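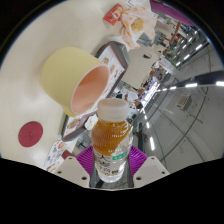

A clear bottle of amber-orange liquid, with a frosted white screw cap.

Local History, Autumn Term
Week 4: The Emside hay trade
Notes to go with the session

Reading before the session: the first two chapters of the course pack and the map sheet for the lower valley. Bring the map with you, because we'll be drawing on it!

1. Why hay?

We talk a lot about coal and canals on this course, and quite right too, but think for a moment about what pulled everything before engines did. Horses. Horses on the towpath, horses under the ground, horses in front of every baker's cart and brewer's dray. All of them had to eat in February, and a town with no pasture of its own had to buy its grass from somebody who had plenty. Hay was the fuel trade of its day, and I find it one of the most exciting things you can study in a small place, as it leaves marks everywhere once you start looking.

Emside had the grass. The river floods the low meadows most winters and leaves a skin of silt behind, and that silt fed the meadows for free. The parish survey lists 680 acres of mowing ground, nearly all of it below the church. Compare that with Kundby, up on the chalk, where the same survey finds 29 acres and a great many sheep.

2. Lot meadows

The big meadow was held in common but mown in strips, and the strips changed hands every year by drawing lots. Each farm had its own mark cut into a small piece of applewood: a crane's foot, a ladder, two pits and a bar. The marks were drawn from a bag on the Saturday before mowing, and each man walked out and cut his mark in the turf at the end of his strip. Look closely at the copy of the meadow book in your pack (page 6), where the clerk has drawn the marks in the margin instead of writing names. Some of them turn up again on barn beams and on at least two gravestones.

Things to notice in the meadow book:
- the same marks stay with the same farms, even when the family changes
- widows draw lots in their own right
- fines for mowing over the line are small in the early pages and get stiffer later on, just as the price of hay goes up

3. Getting it to market

Loose hay is a dreadful thing to move. It is bulky, it catches fire, it soaks up rain. Until the wharf was built, a loaded wagon took the better part of a day to reach Mimton and often came home by lantern. The wharf changed all that. Hay was cut from the rick with a broad knife, tied into trusses and stacked on barges so high that the steerer could hardly see over the top.

At its peak the wharf sent out 4,000 tons in a year. That figure comes from the toll ledger, and it is worth asking what the ledger leaves out. Tolls were only taken on boats passing the lock, so anything sold upstream is missing. So is anything that went by road to dodge the toll, and there are enough grumbling letters from the lock-keeper to suggest that plenty did!

On the return trip the barges carried stable manure from the town, spread on the higher fields that the flood never reached. The grass went down the river and a good part of it came back up. Do keep this in mind for week 7, when we get to soil and rents.

4. The decline

Two things happened close together. The railway came to Mimton and brought in cheaper hay from further off, and then, a generation later, the motor lorry took away the horses. The ledger thins out to a few entries a page. The last 100 pages are blank, and somebody's child has drawn a very good pig on one of them.

Several of the meadows were ploughed for wheat and potatoes. Others were let go to rushes. The strip nearest the bridge is still mown late, after the great burnet has set seed, and if you walk down there in June you'll find yellow rattle, meadowsweet and more kinds of grass than I can name.

5. Sources

Meadow book (copy, course pack, page 6)
Toll ledger, extracts (course pack, pages 9 to 14)
Lock-keeper's letters, typed copies on the reading room shelf
Mudaliar, Grass and Water: Farming the Lower Valley, chapter 3 for the lots and chapter 5 for the barges. The footnotes are a treasure, so don't skip them.

6. For next week

Choose one farm mark from the meadow book and follow it for as many years as you can. Write a page on what you find, including where the trail goes cold. Colour in that farm's strips on your map, one colour per year, and bring it along. We start at the usual time but in the upstairs room.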